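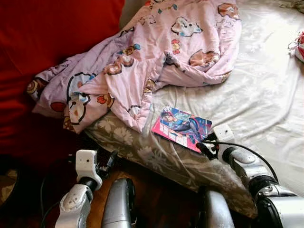 寝室の特集をつくるたびに思うのですが、ベッドの上ほど持ち主の趣味が正直に出る場所はありません。居間には来客用の顔があるし、玄関は靴をしまえばなんとかなる。ところが寝床は、気に入って買ったもの、もらったもの、子どものころから手放せないものが、布一枚ずつ重なって同じ四角の中に同居しているのです。淡い白灰色のシーツには目をこらすと花模様が浮かび、枕にはくすんだ灰ベージュの葉と花。そこまでは大人っぽくまとめてあるのに、上にくしゃっと広がる毛布は、白い子犬の顔やくまらしきキャラクターが散らばる堂々たるピンクです。この組み合わせ、たまらなく好きなんです！　枕の上に本が一冊のっているところまで含めて、今月はこういう寝床の話をたっぷりしたいと思います。

ベッドの上を好きになる
柄と柄、毛布のたたみ方、枕もとの本のこと

ひとつ白状しておくと、私は長いあいだ「寝具は無地」派でした。ホテルのような白いベッドに憧れて、シーツも布団カバーも枕カバーも真っ白でそろえた時期があります。初めて全部をかけ終えた夜はうれしくて、しばらく寝ずに眺めていたほどです。ところが暮らし始めてみると、どうも落ち着かない。髪の毛一本が気になるし、読みかけの雑誌を置いただけで散らかって見えるし、昼間ちょっと横になるのにも遠慮がいる。自分のベッドに遠慮するって、変な話ですよね。

転機は、実家から送られてきた段ボール箱でした。中に入っていたのは、小学生のときに使っていた毛布です。黄色地に、どこの何というキャラクターなのか今となってはわからないうさぎが並んでいて、端のパイピングはほつれ、真ん中は洗いすぎてふかふかを通り越し、つるりとしている。捨てるつもりで広げて、そのまま白いベッドにかけて、その晩ぐっすり眠りました。以来16年、あの毛布はいまも現役です。

■柄と柄は、けんかしない

キャラクターものの毛布を大人の部屋で使うとき、いちばん多く聞く心配が「浮きませんか」というもの。浮きます。浮いていいのです。ベッドの上でひとつだけ元気なものがあると、目がそこへすっと行くので、周りは静かにしておくだけでまとまって見えます。

冒頭の寝床がいいお手本で、シーツの花は同じ色の濃淡だけで描かれているから、離れると無地に近い。枕カバーの葉っぱもおとなしい。柄が三つも重なっているのに騒がしくないのは、声の大きい柄がひとつしかないからです。無地のシーツにキャラクター毛布をのせると、毛布だけが借り物のように見えることがありますが、下にうっすら柄があると、なぜかすんなりなじみます。小花どうしが遠い親戚みたいな顔をして、つながってくれるのでしょうね。

もうひとつ見てほしいのが、奥の深い赤。ソファなのか大きなクッションなのか、どちらにしてもこの暗い赤が隣にあるおかげで、ピンクがぐっと落ち着きます。ピンクというと白や水色を合わせたくなりますが、私は断然、濃い赤や小豆色を推します。同じ系統の暗い色が近くにいると、甘い色が急に頼もしくなるんです。ソファがなければ、ひざ掛けでも、たたんだセーターでも。ためしに部屋じゅうの赤っぽい布を集めてきて、毛布のそばに置いてみてください。これだけで半日遊べます。

色合わせで迷ったときに編集部でよくやるのが、毛布の中の小さな色を拾う方法です。キャラクターものの布には、たいてい地の色とは別に、花だの星だの水玉だのが散っています。赤、橙、青、黄。その中から一色だけ選んで、枕もとの小物に持ってくる。青い目覚まし、黄色いしおり、橙色のティッシュ箱カバー。ひとつで十分です。二つ目からは急に子ども部屋らしくなるので、そこはお好みで（私は二つ目に行きがちです）。

■くしゃくしゃの毛布をどうするか

さて、たたむか、たたまないか。

朝の毛布というのは、山あり谷ありで、端がたいていベッドからはみ出しています。ぴっちり整えたい気持ちはわかります。でも平日の朝にそんな余裕がある人は、そもそもこの特集を読んでいないかもしれません。編集部がふだんやっているやり方を書いておきます。

まず、毛布の短い辺を両手で持って、足もとへ向かって一度だけ大きく振ります。折り目をそろえようとしなくて大丈夫。空気が入って、しわが勝手にゆるみます。次に、頭側を手前から足もとへ向かって半分に折り返す。シーツが半分見えたら、それで終わりです。枕は最後に壁側へ寄せて、ぽんとひとつ叩く。ここまでやっても、お湯が沸くまでにはおつりがきます。

きちんとたたみたい日は、ベッドの幅に合わせて縦に4つ折りにし、足もとに帯のように渡します。キャラクターの顔が表に来るように折ると、ちょっとした楽しみになりますよ。今日はうさぎ、明日はくま。大きな顔がちょうど折り山にかかって、おでこだけのぞいてしまう日もあって、あれはあれでかわいい。

厚手の毛布は、帯にすると思いのほか盛り上がります。そういうときは三つ折りにして、端を下に巻き込んでください。マットレスの下にまで押し込む必要はありません。夜、引っぱり出すのが面倒になって、結局またくしゃくしゃに戻るだけです。経験者は語る、というやつです。

たたまない派の方にも提案があります。毛布が片側へ滑り落ちるのは、軽い布の上に重い布をのせているときに起こりやすいもの。シーツがつるつるした生地ならなおさらです。間に薄いタオルケットを一枚はさむと、朝まで残っている確率がぐんと上がりました。編集部内の実験なので、被験者は全員寝相に自信のない人たちです。

■洗うなら、晴れた日の朝いちばんに

キャラクターの毛布を長く使うなら、プリントをいたわりたい。私がいつもしているのは、裏返して大きめのネットに入れ、ぬるくない普通の水で、弱めの水流で洗うこと。洗剤は液体を少なめに。柔軟剤は二回に一回にしています。毎回入れていたころより、毛足がさらっと仕上がる気がするのです。洗えるかどうかは毛布についている表示が第一なので、そこは必ず見てくださいね。

干すときは物干し竿を2本使ってM字にかけます。重さが分かれて伸びにくいし、風が真ん中を通ります。プリントのある面は内側。日が傾くころに一度裏返して、取り込む前に手のひらで毛並みを起こすようになでる。この「なでる」がいいんです。うさぎの頭を順番になでていると、休日が正しく使われている感じがします。

季節の変わり目のことも少し。わが家では毛布の出番は9月の終わりから始まり、連休のころにいったん洗って、夏のあいだは袋に入れて棚の上です。ただし全部はしまいません。冷房で冷えた夜にそなえて、いちばん薄い一枚を足もとに残しておきます。しまう袋は透明のものより、布の袋が気に入っています。開けたときに、久しぶり、という気分になれるので。

■長い枕のよさについて、もう少し言わせてほしい

枕は長いほうがいい。急に力が入ってしまいますが、これは譲れません。

寝返りをうっても頭が落ちない、という実用の話ももちろんあります。でも私が長い枕をすすめたいのは、起きている時間のためです。壁に立てかければ背もたれになり、ひざの下に入れれば足が楽になり、おなかの上にのせれば本の台になる。抱えて電話をするのにもちょうどいい。夜だけ働いてもらうにはもったいない道具です。

編集部でいま使い回しているのは、Drodimholmの町にある小さな寝具店Piltenで見つけた枕カバーです。灰色がかった地に細い枝が一面に走っていて、店の棚では正直いちばん目立たない一枚でした。持ち帰ってベッドにのせた途端、周りの色が全部きれいに見えたのには驚きました。地味な布の実力です。枕カバーを買いに行くときは、手持ちの毛布の端切れか、なければ写真を一枚持って行くと失敗が減ります。お店の照明は家の寝室よりずっと明るいことが多いので、できれば入口のそばの自然光でも見せてもらいましょう。

枕カバーは、中身より少し長いものを選ぶのが私の好みです。端が余ってくたっとしているほうが、寄りかかったときに気持ちがいい。ぱつぱつに張った枕は見た目こそ立派ですが、頭を置くと押し返されます。余りの部分に手を突っ込んで眠る人もいて（私です）、これを一度覚えると戻れません。

■枕もとの本は、何冊までか

寝床の上で読む本の話を始めると、会議が終わらなくなります。

一冊派の言い分は、選ばなくてすむこと。複数派の言い分は、その日の気分に合わせられること。私は3冊です。物語をひとつ、何度も読んだ本をひとつ、文字の少ない本をひとつ。眠れない夜は何度も読んだ本、眠い夜は文字の少ない本、そして週末の朝が物語。この割り当てを決めてから、積み上がった本が雪崩を起こして夜中に起こされることがなくなりました。

そして声を大にして言いたいのが、表紙です。寝床の本は、開いている時間と同じくらい、閉じて置かれている時間が長い。シーツの上に表紙がぽんとある、あの眺めも部屋の一部です。つやのあるピンクの表紙に青と白を背にした人物、なんていう一冊が灰ベージュの枕にのっていると、クッションをひとつ足したくらいの効き目があります。漫画でも小説でも、好きな絵の表紙を伏せて隠しておくのはもったいない。表を上にして置きましょう。ブックカバーをかける方は、寝室に帰ってきたらはずしてあげるというのはどうでしょうか。

気をつけたいのは角です。眠りに落ちた瞬間に手から離れた本は、かなりの確率で毛布のひだに沈み、翌朝、角がつぶれて発見されます。ひだの中にいる本は見た目よりずっと無防備なんですね。私はAnozieという文具工房の布の本入れをベッドの脇に下げて、まぶたが重くなったら、とにかくそこへ滑り込ませることにしています。口が斜めに切ってあって、暗い中でも手探りで入るのがうれしい。布が余っている方なら、古い枕カバーの端を縫い閉じるだけで似たものが作れます。大きな安全ピンでシーツの縁に留めるのは、寝相のよい人だけにしてください。

読書灯も少しだけ。以前は天井の明かりで読んでいましたが、消しに立つのがつらくて、つけたまま寝てしまう日が続きました。いまは手の届くところにVusentのクリップライトをひとつ。首が長くて、ページの上だけを照らしてくれます。明かりを絞ると、毛布のキャラクターたちの顔が半分影に入って、昼間より少し大人びて見えるのもいいところです。

■子どもの毛布、大人の毛布

取材で寝室を見せてもらうと、「これは子どもが小さいときのもので」と、キャラクターの毛布をさっと足もとへ押しやる方がけっこういらっしゃいます。押しやらないでください！　その毛布のほうが、部屋のどの家具より長くその家のことを知っていたりします。裏をめくって、名前を書いた布が縫いつけてあるのを見つけたときなど、こちらまで胸がいっぱいになります。

もちろん、大人になってから自分のために買うのも大いに結構です。売り場で少し照れくさければ、まずはひざ掛けの大きさからどうぞ。居間で使って、慣れてきたら寝室へ。気づけば枕カバーまで犬になっているかもしれませんが、そのときはぜひ編集部まで写真を送ってください。

選ぶときに見てほしいのは、顔の大きさです。小さな顔がたくさん並ぶ布は遠目に水玉のように見えて、部屋になじみやすい。大きな顔がどんとあるものは、広げたときの迫力が楽しい。大小が混ざっているものは、くしゃくしゃのときにいちばん映えます。折り目のあいだから耳が出ていたり、ひだの向こうに目だけ見えたり、かくれんぼのようで飽きません。私の黄色い毛布は小さな顔の部類で、次に買うなら大小混ざったのがいいなあと、売り場を通るたびに足が止まっています。

来月は寝室の床の話をします。敷物を敷くか敷かないか、すでに編集部は真っ二つです。

（文・編集部／2023年5月1日）

サイト内を検索　キーワードを入力　検索

読者のコメント

投稿者：毛布は年中
うちも母から譲られたパンダ柄を使っています。夫には暑苦しいと言われますが、真夏でも足もとにないと眠れません。M字干し、さっそくやってみます。

投稿者：長枕反対
長い枕、場所を取りませんか？　シングルベッドだと寝る人間のほうが端に追いやられます。ひざの下に入れるのはよさそうなので、座布団で試しました。なかなかでした。

投稿者：えんじ色
ピンクに濃い赤、半信半疑で小豆色のひざ掛けを並べてみたら本当に落ち着きました。娘の部屋の毛布が急に素敵に見えて、いま取り合いになっています。

投稿者：積ん読の山
3冊は少なすぎます。枕の横に本の列ができていて、寝返りは片側だけです。布の本入れの作り方、型紙つきで載せてもらえたらうれしいです。

投稿者：毛布は年中
追記です。干してみたら竿が1本しかなかったので、もう1本は椅子の背で代用しました。ちゃんと乾きました。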